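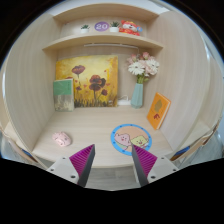

Jummai Haruna says the vocal reverb should be muted completely between songs, every time, and that leaving even a little of it up under the talking is what makes my show hard to follow. I'm not sure that accounts for all of it.

The show is a solo cabaret set, one singer with piano and 19 lighting and sound cues. I sing and speak on the same handheld mic, through one channel on a small digital desk. In rehearsal the stories between songs are clear. At Tulemard (200 seats, low ceiling, carpet only in the aisle) people in the back rows told me they caught the lyrics but lost the spoken parts. There's also a ring in the wedge when I drop my voice and the operator brings the fader up. The desk shows it at 461 Hz. He pulled that frequency down on the main outputs and it went away, but then the songs sounded thin.

Is it worth splitting the mic into two channels, or is this a mic technique problem? Next date is in June, with a different operator.

Skolow
Posted Friday, November 30, 2018

2 answers

Wallner

Split it. Patch the same input to two channels and label them SONG and TALK. Only one is open at a time.

SONG: your current settings, with reverb.
TALK: no reverb send, high-pass filter set higher than on SONG, lighter compression, and a modest boost near 3000 Hz for consonants. Start small. Too much there is tiring to listen to and can cause feedback of its own.

Set the TALK level with you speaking at show volume, not sound check volume. Most people say "check, one, two" a good deal louder than they tell a story.

On the ring: if it's only in the wedge, the cut belongs on the wedge output. The operator took it out of the mains, so the audience lost part of your low-mid range. It probably stopped because the mains were also feeding the mic, or because he turned something down at the same time. Put a narrow cut on the monitor mix and set the mains flat again before deciding anything else. Also send TALK to the wedge at a lower level than SONG. You don't need much of yourself back when you're speaking.

Write the channel switches into the cue sheet as separate cues. If your desk has mute groups, one button can close SONG and open TALK – check that both change on the same press, or you'll get a gap or a doubled signal. Fade the reverb return by hand after a held last note, otherwise the tail runs under your first line.

Jummai Haruna is right about the reverb, but it's one of several things here.

Huter

I just hold the mic closer when I talk. Never needed two channels. Bigger rooms than that, too.

Skolow

Thanks. The desk does have mute groups. The ring was in the wedge only, so I'll ask for the cut there. Huter – I already hold it close, and closer than that I get pops on every P.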